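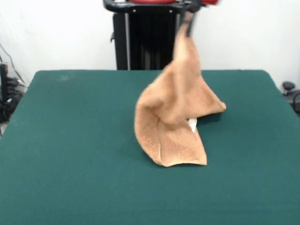

Fil sur la détection de coins dans Ziltatent, notre couche de perception pour le pliage. La version 3 cherchait les coins sur le nuage de points complet, serviette à plat. Maintenant on les cherche aussi serviette pendue, comme ici : la pointe qui part à droite juste au-dessus du feutre est un bon candidat, le sommet pincé est masqué d'office.

Le masque vient de la pose de la pince, pas de l'image. Trop de flou à cet endroit quand le bras monte.

Côté données : 3 321 vues annotées avec l'outil d'Akpan. Les ourlets sont étiquetés à part, sinon le réseau prend chaque pli pour un bord. 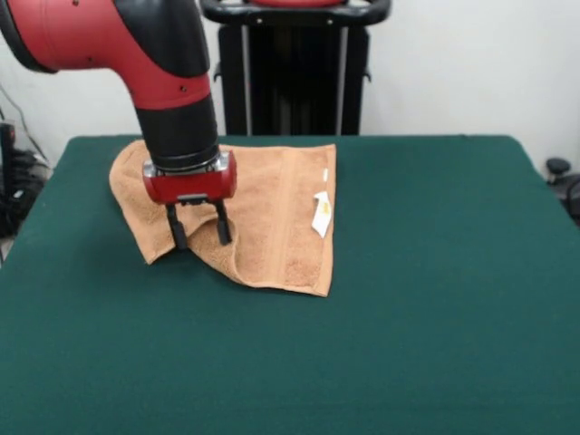

Doigts dans le tissu, côté gauche. Étiquette blanche près du bord droit.

Les étiquettes cousues donnaient de faux coins. J'ai ajouté une classe dédiée, le planificateur l'ignore.

Inférence à 40 ms par vue sur la machine de Werkadach. Le planificateur reçoit quatre candidats au maximum, triés par score, et redemande une vue si aucun ne passe le seuil.

Reste à faire : le recalage entre deux prises. La branche s'appelle givumham, fusion prévue en décembre.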